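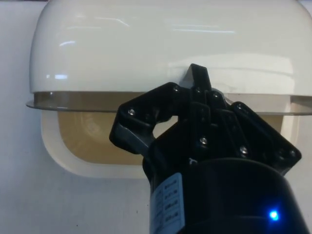
Search this site Go

Working Rules for Manipulation Exercises
Handout 2, Household Manipulation course
Course lead: Matúš Šindelář
Last updated: August

These rules apply to every exercise in which an arm touches a household object: lids, covers, housings, drawers, switches. Read them before your first bench session and bring them with you. The safety sheet from Handout 1 still applies and is not repeated in full.

1. Before power is on

Check the arm's reach against the bench layout. Everything the arm could hit by mistake is either part of the exercise or moved away. Bags and coats stay off the work surface.

Look at the fingers and joints. A loose screw in a finger linkage changes where the fingertip lands, and the error gets worse over a session. Tighten by hand with the driver from the kit. If a screw won't hold, report it and change the gripper. Do not use glue.

Both partners must be able to reach a stop button without leaning across the bench. One partner operates, the other watches. The watcher does not type, take notes or answer the phone while the arm is moving.

2. Speed and force

First contact with any new object is made in slow mode. Stay in slow mode until you have done the motion twice without a fault.

Plastic housings flex. A fingertip pushing on a curved cover tends to slide along it before the cover moves, so the path you planned and the path you get may differ. Push near the rim where the part is stiff, in the direction the part is meant to travel. If the part doesn't move, stop and back off. Do not raise the force limit to get through a stuck lid.

The force limit for this course is set in the Vakier controller profile. Students may lower it. Only the course lead may raise it.

3. Objects with lids and covers

Try the lid by hand first, arm powered down. Open it and close it. Note which way it turns or slides, where it catches, and how far it goes before the base starts to move with it. Write this in your log before you plan anything.

Place the object so that the arm can open the lid without passing over the watcher's side of the bench. Angle it if you have to. Mark the position of the base on your layout sheet so you can put it back after each attempt.

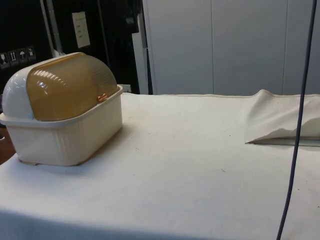 Light boxes and trays shift on fabric. If your bench is covered with a cloth, check the object's position before every attempt and correct it. Smooth out folds in the part of the cloth the arm works over, because a fingertip can hook a fold and drag the whole setup. Keep hanging cables out of the arm's path. A cable that only crosses the camera view is allowed, but record it in the log, as it will be in all your footage.

Clear and tinted plastic is hard on depth cameras. Expect holes or false points in the Pronora viewer wherever a cover is shiny or see-through. Do not plan a grasp from depth alone on these parts. Use the solid parts of the object, such as the base or an end piece, to find its pose, and work out the position of the cover from there.

4. Fixed objects

For anything mounted on a wall, the object will not give way when you make a mistake. The gripper or the mounting takes the load. Approach at an angle that leaves the arm room to back out in a straight line, and test the retreat before you test the push. Stay clear of openings and recesses unless the exercise asks you to enter them. Fingers with hooked links go in more easily than they come out.

5. Logging

Each attempt gets one line: start position, speed mode, result, who was operating. Failed attempts are logged the same way as good ones. A run with missing lines is not graded.

Name files with your group name and the attempt number. Upload to the Eveo folder before you leave the lab. Files left on the bench computer are deleted after 7 days.

6. Ending a session

Move the arm to the park position, then cut power. Return objects to the shelf with their lids closed. A full session is 90 minutes including cleanup, so stop running attempts in time.

7. When something goes wrong

Press stop first. Then look. Do not reach in to free an object until the arm is powered down and the watcher has said so out loud. Any contact between the arm and a person is reported the same day, even if there is no injury. Broken objects are reported too; you will not be charged for them.

Reading for next time: the section on contact and compliance in the Kollár course notes. Come with your own lid exercise sketched out, one page, drawn by hand if you like.

Contact the course office | Copyright Household Manipulation course | Back to top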